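Three-finger gripper stops part way and the arm goes into protective stop over the tray
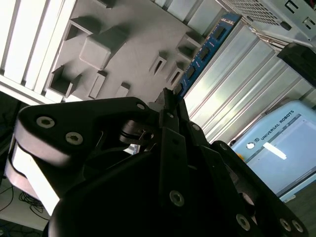

View from the wrist camera, gripper over the fixture tray with the pendant behind.

Posted by Vasanthi Bandara
Robot cells and grippers - Help wanted

Hello all, I hope somebody can point me in the right direction, as I've been going round in circles with this since Thursday and I'm running out of things to try.

We have a Universal Robots arm with a three-finger gripper on it, used for putting small parts into a grey fixture tray and taking them out again. I look after the cell at Siriwardena, where we build little controller housings, and I should say straight away that I came to this from the assembly side, so please be patient if I use the wrong word for something.

For months it ran beautifully. Then in May we changed the tray for a newer one, which has the same outline but a taller square block on it, and for a couple of weeks that was fine too. Now what happens is this. The arm comes down towards the low blocks near the big one, the fingers start to close, one of them hangs back while the other two carry on, and then the arm gives a small shudder and goes into a protective stop. If I clear it and send the arm home, the gripper opens and closes quite happily in mid-air. It can do that all afternoon. Send it back to the tray and it may manage 10 picks, or it may manage 2.

What I've done so far:
Checked the air gap between the fingers and the tray with the arm in freedrive, and it looked all right to me.
Restarted everything, more than once.
Gone over the finger screws with a hex key. One on the outer finger took a bit of a turn, the rest felt tight.
Taught the approach point again, a touch higher. That helped for one shift and then it came back.

My worry is that one of my colleagues has got into the habit of clearing the stop on the pendant and leaning in to straighten the part at the same time. I have asked him not to, but while it keeps faulting the temptation is always going to be there. Is this a gripper fault, a cable fault or something silly in my program? And is it wise to keep running it at all in the meantime? The production people would dearly like me to say yes.

Thank you for reading all that!

Kamrul Samarakoon

Hello Vasanthi, and please don't apologise, that's a much clearer write-up than most we get on here.

Taking your last point first: no, I wouldn't run it. A protective stop means the controller has noticed a force or a position it didn't expect, and clearing it over and over only hides whatever is causing it. Stop the cell, put a note on the pendant, and have a word with your colleague away from the machine when everybody is calm. Hands stay out until the arm is in a proper safe state. We had a very similar habit creep in where I work and it took one badly bruised thumb to cure us of it, which is a rotten way to learn.

As for the fault, the fact that it behaves in mid-air makes me think of the cable. With the arm at home, the lead is probably sitting slack. As the wrist goes over to that steep angle, the lead gets pulled, and if a core has broken inside the sleeve you can lose the signal for a moment without seeing any damage from the outside. I've had this twice on our Bultetard cell and both times I had blamed the gripper first.

A simple way to find out:

Move the arm by hand to the same wrist angle, but well above the tray with nothing underneath it.
Make sure nobody is within reach, then open and close the gripper from the pendant.
Do it a good many times and watch whether one finger hangs back.
If it does, stop the arm, make it safe, and look at how the lead is held along the last joint.

If it never hesitates up there, your cable is most likely fine and I'd start looking at the tray.

I'd also go back to that screw you found loose. Ask the maker for the right tightening figure, because "felt tight" can hide a lot. If one screw has been working its way out, the finger may have had a bit of play in it for weeks. Take a photo of the joints before you touch anything else, so you have something to compare with next month.

Do let us know how you get on!

Cristian Rengifo

Probably the gripper. Ours did this and we swapped it for a new one and it was OK after that. Worth asking the supplier if you're still in warranty.

Babar Jafri

I'm with Kamrul on stopping the cell, and on the test up in the air. I'd like to add something about the tray though, as you mentioned it almost in passing and it made me sit up.

You changed to a tray with a taller block and kept the same approach. When a three-finger gripper closes, the fingertips don't simply move inwards. On many of them they swing, so the back of a finger can travel outwards or downwards a little before it comes in. Checking the gap in freedrive with the fingers still won't show you that. You need to check it at several points through the closing movement, with the gripper stopped at each one. My guess would be that one finger link just brushes the side of the tall block, it can't close any further, and the arm feels the push and stops. Raising the approach point bought you a whisker of room, and then perhaps the tray was put back slightly differently.

What I did on our Ollico line was to stick a strip of masking tape down the side of the block, colour it in with a soft pencil, and run a few picks at reduced speed with everyone standing back. If the finger is touching, you'll find a rub mark. It costs next to nothing and it settles the argument. If there is a mark, turn the wrist so the wide finger faces the open side of the tray, and teach the point again from there. Do have the risk assessment looked at again as well. A different tray is a change to the cell, even a small one, and ours hadn't been updated either until Kavinda Khan asked me for it and I had to go rather pink and admit it.

One last thing, check how the tray is located. Ours could be pushed a good 2 mm one way before it met anything solid, and we fitted a proper stop in the end.

Vasanthi Bandara

Thank you all so much, this is more help than I dared hope for. The cell is off and there's a large note on the pendant. I ran the test in the air this morning with the wrist tilted, 148 closes by my tally sheet, and it didn't hesitate once, so I'm leaning towards Babar's idea. The masking tape is going on after lunch, and I've asked for the tightening figures for the screws in the meantime. I'll come back and post what the pencil shows.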